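Squeezed: Where the Last of the Hand Cream Goes
Project report, Consumer Packaging elective

Why this topic

My first proposal was on the history of the shopping cart. It was returned with the word "big" written next to the title, so I went looking for something small, and the smallest thing within reach of my desk was a tube of hand cream that had stopped cooperating. It still had cream in it. I could feel the cream in it. What I could not do was get the cream to leave.

This report looks at how much product stays behind in a squeeze tube after a normal person gives up on it, and whether the method of squeezing makes any difference. My roommate has strong views on the second question and I was hoping to prove him wrong. Readers who want to know how that went can skip to the results.

Background

The soft tube is older than I expected. It was first used for artists' paint in the nineteenth century, and toothpaste followed some decades later. The early ones were metal, and metal has a quality that plastic lacks: when you flatten it, it stays flat. You can roll a metal tube up from the bottom like a sleeping bag and it will sit there, rolled, looking responsible. A plastic tube springs back the moment you let go, pulls in a gulp of air, and looks exactly as full as it did when you bought it. Some people would call this an improvement. The people who sell hand cream might be among them, though I have no evidence and my instructor asked me to take out the paragraph where I pretended I did.

Most tubes are filled from the back, with the cap already on. The open end is then pressed flat and sealed. The flat end is therefore the last part to be closed and, in my experience, the place where the good stuff goes to hide.
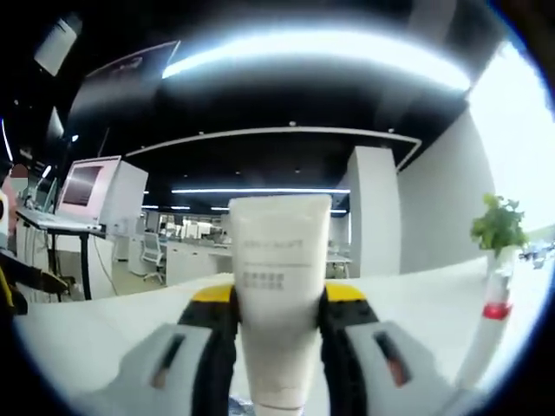 Ludger Pfeiffer

Materials

I used four creams, bought with my own money at the drugstore near campus. Vesteo is a thick one for cracked heels. Ciler is an ordinary hand cream that smells like a waiting room. Jeon is a face moisturizer and cost more than the other three together. Fluvar is a sunscreen, which in December was on the clearance shelf and therefore well represented in the sample.

I had 50 tubes in all. I did not buy 50 full tubes. Most were donated by people in my dorm who were told to use them up as they normally would and hand them over when they considered them empty. The word "considered" is doing a lot of work in that sentence, and I will come back to it under limitations.

Method

Each tube was weighed on the kitchen scale as it arrived. I then cut it open with scissors, scraped out what was left with a small spatula, washed and dried the tube, and weighed it again. The difference is what I call the leftover. Donors also filled in a card saying how they squeeze: from the bottom, from the middle, or "whatever." I had not planned on the third category, but so many people wrote it in that it seemed rude to ignore them.

The washing was the worst part. Heel cream does not wash off. It moves. By the second evening it had moved to the faucet, the light switch and the cover of my statistics textbook, which now repels water.

Results

The total leftover from all tubes was 529 grams. The contents printed on the labels added up to 2724 grams, so a little over 19 percent of what people had paid for was still in there when they called it empty. I checked this figure three times because I assumed I had made a mistake. I had made a mistake, but in a different table.

Vesteo was the worst by a wide margin. It is stiff, and it clings to the shoulder of the tube, the sloped part just behind the cap, where fingers have no leverage. Fluvar was the best, being thin enough to leave voluntarily, sometimes in a backpack. Ciler came in between. Jeon had very little left in it, and I suspect this has less to do with the tube than with the price. Two of the Jeon tubes had already been cut open when I received them and had to be left out of the comparison of squeezing styles.

On squeezing style, the bottom squeezers left less behind than the middle squeezers, as my roommate has asked me to state clearly. The gap was small for the thin creams and larger for the thick ones. The "whatever" group did almost as well as the bottom squeezers. I have no explanation for this and neither does he.

Limitations

The label weight is what the maker says went in, and I could not check it. The scale reads in whole grams. Donors knew the tubes were for a project, and at least one of them admitted to making a special effort. "Empty" meant something different to everyone: for one donor it was the first sputter, for another it was a tube that had been stood on.

Further work

A fairer test would start with full tubes and use the same pressure on each one. It would also include toothpaste, which I left out because people are oddly private about it. Storing tubes cap down should help with the thick creams, but I ran out of both time and Vesteo before I could try it. The scraped-out cream went into a jar, and the jar is still on the bathroom shelf. It contains heel cream, hand cream, face cream and sunscreen, and my roommate says it works fine on elbows.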